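Our project, by Nhi Lục and Seidu Kwofie

We chose to spend our project on one small, rather grubby part, because we both felt we had been taught plenty about machines as a whole and very little about looking after the bits that wear. Our part is a dark, gritty disc with a red fitting at its middle, and we grew quite fond of it over the weeks!

Our tutor, Branislav Vrabec, asked us to begin with the bench. We settled on a white board laid flat over the wooden table top, as dark crumbs show up so well on it and can be tipped away at the end (Seidu had ruined a good tablecloth at home in January, so he was very keen on this).
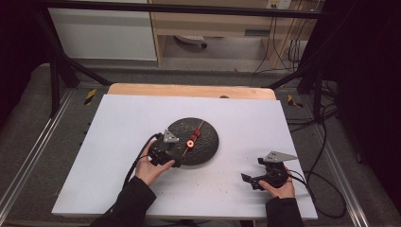

We also agreed early on that the disc should be held by its rim whenever possible, and that small parts should stay on the board where we could both see them. Our first written method ran to four pages, which Branislav kindly called thorough, and we trimmed it to one. It now says to look at the hub, the ring and the face of the disc in that order, and to write everything down before sweeping up.

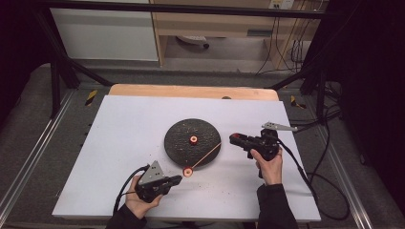 Figure 2. The disc on the board, with the small orange ring beside it.

We would have liked more time for the crumbs, which we had hoped to weigh, but the good scales were promised to Nazar Tymoshchuk's group until the end of term.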